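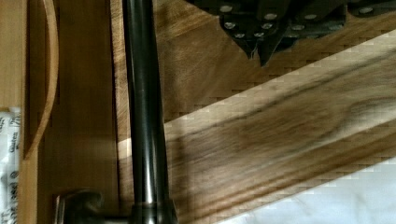
特雷尔贝格(Trelberg),五月

老屋木窗翻修常见问题

每年天气一转暖,店里的信箱就开始满起来,问的多半是木窗的事。有人刚买下一栋老房子,有人从外婆手里接过来一套公寓,窗户关不严、开不动,一到刮风就咯咯响,心里没底,不知道该修还是该换。我们把这几年回过的信翻出来理了理,挑问得最多的写在这一页上。写得有点长,您泡杯茶慢慢看,也可以直接跳到自己关心的那一段。

我家的木窗已经很旧了,还值得修吗?

多数时候值得。老木窗用的料,年轮往往很密,比现在能买到的许多新料还耐用,外面的漆看着吓人,里头的木头常常是好的。您可以拿一把小螺丝刀,在窗框下横档和两边的转角处轻轻戳一戳。戳不进去,或者只陷进去一点点漆皮,那就放心修。要是一戳就陷进去一截,木头像湿饼干似的,那一段得挖掉补料,但也不等于整扇窗都要扔。我们去年给萨韦德拉(Saavedra)街上一户人家修的几扇窗,下横档全换了,上半截一点没动,装回去关得严严实实,主人家高兴得给我们端了一大盘苹果蛋糕。

真正劝人换新的情况也有:窗框整个扭了,四个角的榫头都松了,或者前一任房主用硅胶和泡沫把所有缝都灌死了,拆下来已经散架。遇到这种,我们会直说。

修一扇窗要多久?

这个问题我们最怕答得太干脆。一扇普通的双开窗,从拆下来到装回去,通常要 7 个工作日,其中一大半时间是在等:等木头干透,等腻子结皮,等底漆和面漆一层一层干。赶工的话当然可以快些,可是腻子还软着就上漆,过一个冬天就会裂,到时候您还得再写信来骂我们。所以还是请您耐心一点。

修窗的时候屋里怎么办?总不能敞着吧?

不会敞着的。我们拆窗当天就会装上临时挡板,板子上留一块透明的,好让屋里有点光。挡板四周垫软条,不往老墙上打钉子。家里有猫的请提前说一声,我们会把挡板再加固一道。有小孩的也一样。

旧漆里会不会有铅?

老房子的旧漆很可能含铅,我们一律按含铅来处理。不干磨,不用明火烧,先喷湿再刮,地上铺厚膜,刮下来的漆皮装袋封口,送到当地指定的回收点。如果您打算自己动手,请务必戴合格的防尘口罩,工作服单独洗,小孩和孕妇不要待在那间屋子里。心里不踏实的,可以先取一小片漆送去化验,等结果出来再开工,一点也不耽误。

我可以自己修吗?你们会不会不乐意教?

很乐意教!我们店里的伊扎蒂·西雷加尔(Izzati Siregar)每个月在后面的工作间开一次木窗小班,从拆玻璃讲到上腻子,来的人什么年纪都有。她脾气极好,同一个问题问五遍也不嫌烦。您要是有一扇拆得下来的小窗,可以带着来,当场就修它。工具由我们出,围裙也有,鞋子请穿旧的。

如果来不了,自己在家摸索也行,建议先从一扇最不起眼的窗开始,比如储藏室那扇。手生的时候总要弄坏点什么,弄坏储藏室的窗,总比弄坏客厅的强。

玻璃怎么拆才不会碎?

慢。旧腻子硬得像石头,直接拿凿子撬,十有八九要碎。我们用红外灯把腻子烤软,一小段一小段地剔。家里没有红外灯,可以用湿布裹着亚麻籽油敷上一夜,第二天会好剔得多,只是脏一些。油布用完一定要摊平晾在户外,或者浸在水里,千万别揉成一团扔进垃圾桶,浸了亚麻籽油的布自己会发热,是真的能烧起来的。

老玻璃上带波纹和小气泡的,能留就留。那种玻璃现在很难找,阳光穿过来落在地板上,纹路像水一样,换成新玻璃就没有了。

腻子买现成的好,还是自己调?

现成的亚麻籽油腻子已经很好用了,我们自己大部分时候也用现成的,牌子不必太讲究,看清成分里有亚麻籽油和白垩粉就行。自己调的好处是软硬可以控制,天冷的时候多加一点油,天热少加一点。用之前在手心里多揉一会儿,揉到不粘手也不开裂再上窗。没用完的包好,放进密封罐里,上面滴几滴油,隔几个月再拿出来揉一揉还能用。

修一扇窗多少钱?

按窗的大小和木头的情况来算。去年最小的一单是一扇阁楼小窗,最大的一单是库尔特索普(Cultthorpe)那边一所老学校的整面走廊窗,连拆带装带油漆,单那一面就报了 2,463 个工时,从开春做到入秋。普通人家不用怕,我们会先上门看,一扇一扇写清楚要做什么,您可以先修最急的两三扇,剩下的等明年。很多老主顾就是这么一年一年修过来的,修着修着就熟了,过节还互相寄卡片。

上门看窗不收费,但路远的要收一点油钱,出发前会在电话里说好,绝不会到了门口才开口。

修完以后保暖吗?会不会还是漏风?

会比修之前好很多。漏风多半来自窗扇和窗框之间的缝,我们会把边修齐,再在槽里嵌一圈密封条,关上以后从外面看不出来。想要更暖和的,可以在内侧加一层内窗,冬天装上,夏天收进柜子。老窗加内窗,隔音也不错,住在电车线旁边的人尤其喜欢。多洛雷丝·哈尔沃森(Dolores Halvorsen)太太装完内窗以后来信说,她头一回在早上七点以后才醒,还以为闹钟坏了。

有一点要提醒:密封条别装得过死,屋里总要有个透气的地方,厨房和浴室尤其如此。常有人修好窗以后发现玻璃上起雾,以为是我们没做好。每天早晚开窗通一会儿风,雾一般就散了。如果雾起在两层窗中间,多半是内窗那一层不够严,打电话来,我们去调。

油漆用什么颜色合适?

这个没有标准答案,您家的窗您说了算。不过住在老城保护区里的,动手之前请先问一问市政,有些街道对外立面的颜色有规定。我们通常会在窗框不显眼的地方一层层刮开一小块,看看最早是什么颜色,常常有惊喜,外面刷了许多遍白,底下竟是一种很沉的绿,或者是红褐色。照着老颜色调回去,整栋房子一下子就精神了。

里外两面可以刷不同的颜色,老房子里这么做的很多。亚麻籽油漆干得慢,但是老得好看,几年以后擦一遍油又亮起来,不会像塑料漆那样整片整片地翘。

合页和插销坏了,配得到吗?

大多配得到。我们攒了 2,000 多件旧五金,都是从各处要拆的房子里收来的,洗干净分好类放在抽屉里,合页、插销、角铁、风钩都有。配不到一模一样的,索林·迪米特里乌(Sorin Dimitriou)可以照着样子打一个。请您拆下来的时候千万不要扔,哪怕断成两截,我们也能从断口看出原来的尺寸。上面糊满了漆的也别急着换,煮一煮,刷一刷,往往底下还是好好的。

修好以后多久要保养一次?

朝南和迎风的窗,每年秋天看一眼,用湿布擦干净,检查腻子有没有裂缝,下横档的漆有没有起皮。发现小裂缝就马上补,一把刷子一小罐漆,花不了一顿饭的工夫。其他朝向的隔一年看一次就够了。只要小毛病不拖,一扇好好修过的木窗,20 年里不用再动大手术。

合页每年滴一滴油,一滴就好,滴多了会顺着窗框淌下来,沾灰。

你们做塑料窗或者铝窗吗?

不做,实在抱歉。并不是嫌弃它们,只是我们不懂,不敢乱收您的钱。需要的话写信来,我们可以把附近靠谱的师傅介绍给您。

怎么联系你们?

店名叫斯科季姆斯卡(Skotimska)木窗工坊。写信、打电话、直接走进来都可以,上午一般有人,下午常常在外面干活,来之前最好先打个电话。写信的话,请附上几张窗户的照片,里面外面各一张,转角处再拍一张近的,另外量一下宽和高,用厘米就行,不用太准。接电话的通常是莉娜·布特罗斯(Lina Boutros),您要是说不清那个零件叫什么,跟她形容一下长什么样就好。

春夏两季排期比较满,想在入冬之前修好的,请尽量在六月底以前跟我们说。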